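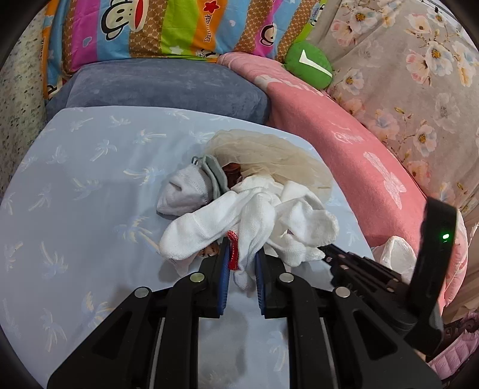
Clilstead Laundry started in February, two of us and one van. Sorin Todorova did the books, Bujar Vasić did the driving. Still does. We wash for guest houses and families in Truslow and Visgate, 46 regulars at the moment -- bedding, towels, work shirts. Patterned sheets welcome too, pale blue with palm trees, whatever you sleep on. White socks go in with the whites, please bunch them in pairs or they wander.

Collections before nine. Back to you in around two days, longer if its a big hotel load. No dry cleaning, sorry, try Leclerc on the high street.

Four of us now, all local. Shop is open mornings only -- ring the bell if the door sticks. New price list comming soon.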